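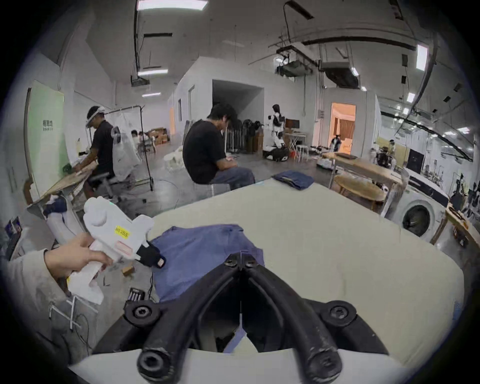

Skorkulis > Diary > Botitz

Search this diary Go

2018-01-09

Got in early and spent the whole morning on the Botitz pair, which has needed a proper going-over for ages. The right one closed fine but opened with a tiny hitch, like a drawer with a crumb in it. I took the fingers off, cleaned the pivots with a dry brush, wiped the rubber down and put everything back, snugging the bolts a little at a time so the tips would still meet (they didn't, first go, so off it all came again!).

Then the closed reading. It should be 2245 and I was getting 2275, so I ran the zero over until it behaved. After that, cloth, because cloth always shows up a crooked finger.

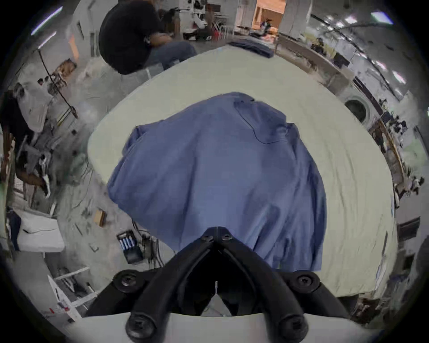 Blue shirt, fingers down on the fabric.

I wanted to go straight on to the left one, but the log says it's done 227 hours since the last pivot change and I got stuck wondering if I should just swap them now. I've got spares from Taltus in the drawer, nearly 21 sets I think, so it isn't like we're short.

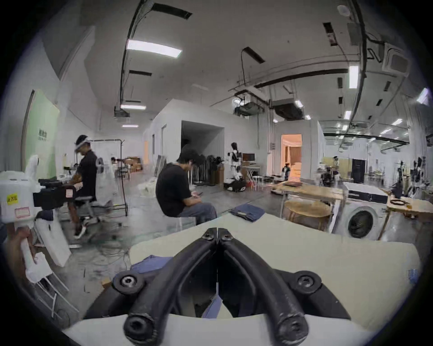
Henok Admasu thinks I should leave the pivots alone until there's play you can feel with a thumb, and that I over-tighten everything anyway. Fair, maybe!

So I left them in and only did the cleaning and the zero on that side, plus a dab of thread lock on the bolt that keeps creeping.
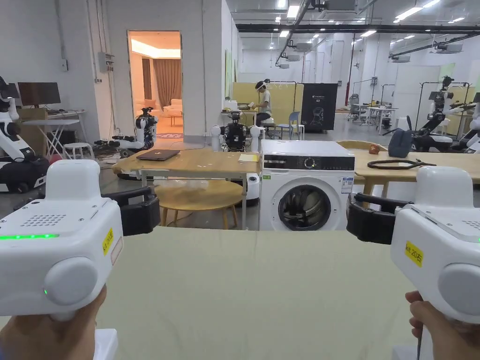

I've also started writing the closed reading on a card each morning, one column per side, so we'll see any drift before it turns into another hitch. Tomorrow: order brushes, and ask Natnael where the small hex key went.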